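Progress report to the Ellwood Fund
Project: Torulow Song Archive, second period
Prepared by Tia Wainwright, 2 September 2023

You asked for something shorter than our first report. So did everyone here who had to proofread it.

The grant pays for collecting, cleaning up and putting online the dance-band and wedding songs recorded around Drimholm on home cassette. The target for this period was 500 tracks cataloged. We have passed it, although Decha Paisan wishes it noted that 60 of them are the same waltz. They are different performances, the families care very much which is which, and we are keeping them all.

Digitizing

Both tape decks are working. One of them spent most of the spring playing everything slightly sharp, and a batch of transfers from January had to be done over. Nektarios Kouris caught it by ear, having played accordion on one of the tapes and taken some offense at the key. The redone files are up and the old ones are gone.
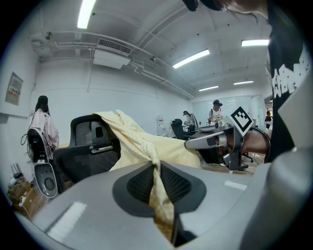
Yellow checked cloth over the back of an office chair.

Rights and permissions

Slow. Most of the singers signed nothing at the time, and the label that put out a few of the songs, Luvska, closed without leaving a forwarding address. Phyllis Stockdale has been writing to heirs. The replies are mostly friendly, often long, and sometimes include more cassettes. We have signed forms for the bulk of the catalog. Anything still unsigned can be searched by title but not played, and the complaints about this suggest that people are at least using the search.

The website

Downloads work on phones now. The lyrics pages are behind schedule: we promised six song cycles with full text and have finished two. The dialect spelling is the trouble. Every verse goes out to our readers for checking and comes back with an argument attached — the footnotes are getting very good.
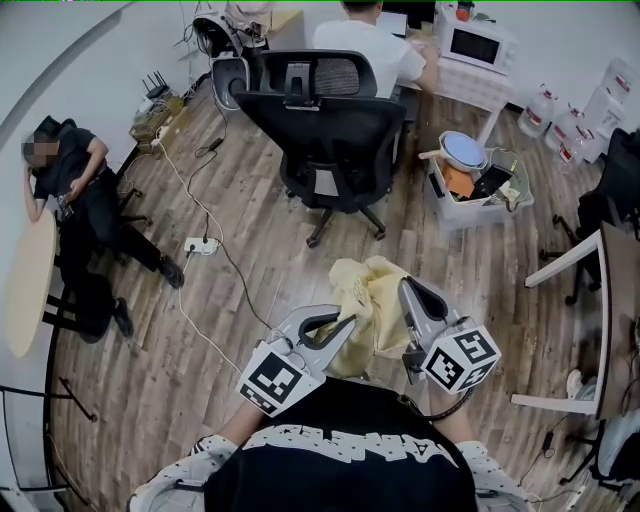

Black T-shirt, star-pattern sleeves and the yellow cloth again.

Money

We are slightly under on equipment and slightly over on postage, for which see Phyllis. We would like to move the difference from one line to the other and need your written approval to do it.

Next period

Alfie Wainwright takes over the catalog from me, so please send questions about track numbers to him. The remaining four lyrics pages come first, then the children's songs, which nobody has yet found a reason to argue over.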